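I've been through four folding tables in my life and hated every one of them, so when my sister moved to Dargate and left me her sewing and craft stuff (no table, she's not that generous), I decided to do it properly. After a lot of late-night scrolling I ended up with two of the Stekon Vavamport work tables in white, pushed together along the long side. They were $390 each, delivered, which made me wince a bit.

I ordered them in January, so this is a proper long-haul review and not one of those "just unboxed it, five stars!" jobs.

Assembly first. The box says 40 minutes and I'd call that fair if you've got a drill and a second pair of hands. I had an Allen key and a podcast. The legs go on with 11 bolts — yes, an odd number, the last one holds the crossbar — and the holes lined up without any swearing, which is more than I can say for my wardrobe. The instructions are tiny and printed in grey, so take a photo on your phone and zoom in.

The height is what sold me. You can wind the feet up and down, and I've got mine a touch higher than a normal dining table so I'm not hunched over cutting out. My back is noticeably happier. If you're short you might find even the lowest setting a bit of a reach, so measure yourself against your kitchen bench before you order.

Now, the join. Everyone asks about the join. Two tables together will never be one table, and if your floor is anything like mine (old house, everything rolls towards the laundry) you'll be fiddling with the feet for a good while to get them level. Once they're set they stay put. I can slide fabric across without it snagging, though I do put a mat down for anything with a rotary cutter. 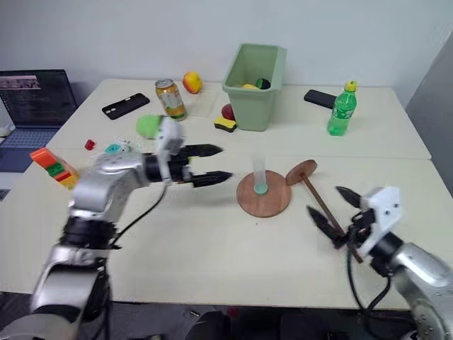
Ebuka Lawal left a comment on my first post about these saying the join drove him mad until he bought the clip set, and that he wouldn't recommend a pair to anyone without it. Fair enough! I've since tried the clips and they do help, mainly when you lean on one side. They're sold separately, which is cheeky at this price.

White was a gamble. It's lovely for seeing pins and dropped beads, and it bounces the light around nicely of an evening. It also shows every single thing you do to it. Biro comes off with metho, tea comes off with nearly anything, and the turmeric from a dyeing afternoon is still with me. I tried bicarb, I tried sunshine, and now I've got a colourful little corner where the pattern weights live.

I did look at the Suksawat trestle before buying. Cheaper, nicer legs, but it wobbled in the shop when I leaned on it, and I lean on things a lot.

Would I buy them again? Yep, but I'd wait for a sale and get the clips from the start.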